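Carpet tiles are easy to live with until one of them lifts, stains, or starts to curl at a corner. You don't need a fitter for that. One tile can be changed in under an hour, and a whole small room can be pulled up and relaid over a weekend. The steps below cover a single replacement in a floor laid with tackifier, the tacky adhesive used in most offices and workrooms.

## What you need

- Spare tiles from the same batch, if you have any
- A flat pry tool or a stiff putty knife
- A utility knife with new blades
- A steel straightedge
- Tackifier and a small foam roller
- A vacuum cleaner

Our floor in the Flumelden workroom took 82 tiles, and we bought 100. Some went on cuts at the walls and the rest are stored flat in their box. Buy extra at the start. Dye lots change, and a new tile from a later lot can look like a patch even when the product number matches.

## Check the direction first

Most tiles have an arrow printed on the back. Before you lift anything, work out which way the pattern runs on the floor you have. A streaked gray tile shows this clearly, and a solid color hides it until the light comes in low. If all the lines run one way, the new tile has to run that way too. If the tiles were laid quarter-turn, each one is rotated 90 degrees from its neighbor.

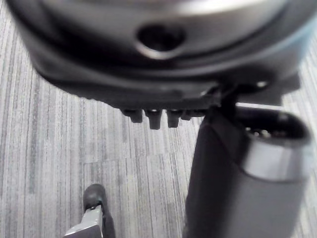

*Gray carpet tile with a fine streaked pattern in lighter and darker shades.*

Look at the floor from the doorway and again from the opposite wall. Pile leans, so the same tile can look darker from one side.

## Lift the old tile

1. Vacuum the tile and the ones next to it.
2. Push the pry tool into the seam near a corner and work it under the backing. Stay low so you don't catch the next tile.
3. Once a corner is up, grab it and pull slowly toward the middle of the tile.
4. Turn the tile over and note the arrow.

Scrape off any lumps on the subfloor. A thin, even film of old adhesive can stay if it is clean and still tacky. If it has dust in it, roll on a light new coat and wait until it turns clear, roughly 2 hours in our room. It took longer in March with the heat off.

## Set the new tile

Brush the pile back from the edges of the hole with your fingers. Line up the arrow, set one edge tight against its neighbor, and lower the rest. Don't slide it – sliding traps yarn in the seam. Press from the center out, then walk over it.

For a cut tile at a wall, mark the back and cut from the back with the straightedge. Make 3 light passes and change the blade when it starts to drag.

Keep chair casters off the new tile overnight.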